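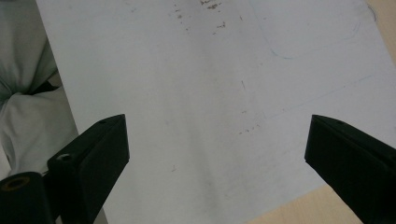
Ticket 1093 – Label printer drops every second job
Status: Closed
Site: Voster, dispatch office
Software: Clolau print server, Traseck driver

Reported fault
Shipping labels sent from the dispatch office go missing. The first label prints, the next does not, and the queue shows both as complete. No error on the printer panel. The fault began after the driver update on Thu 17 April.

Checks done
Restarted the spooler. No change.
Swapped the network cable and moved the printer to another switch port. No change.
Printed the self-test page from the panel. All fields fine, head temperature normal.
Sent a batch of 200 test labels from the server console. All printed, so the fault is on the client side.
Sent the same batch from the dispatch PC. Around half printed.
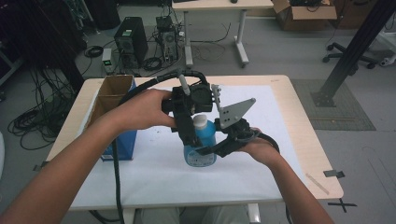

Sotiropoulos

Took a capture on the dispatch PC while sending single labels. The driver opens a new connection for each job and does not wait for the printer to release the last one. The printer accepts the data, then discards it. The driver reads the closed connection as a finished job, hence the false "complete" in the queue.

The update had reset the port settings to factory values. Job delay was 0 and status polling was off. The old profile had both set, but it was not carried over.

Fix applied
Set job delay to 2 seconds on the port page.
Turned status polling back on.
Saved the profile to the server under the site's name.
Re-sent 78 labels from the morning backlog. All printed, in order.

Open item
The colour label queue uses the same driver but has not been updated yet. Export its profile first – the installer will overwrite it without asking. Vendor has the capture and lists a corrected installer for July.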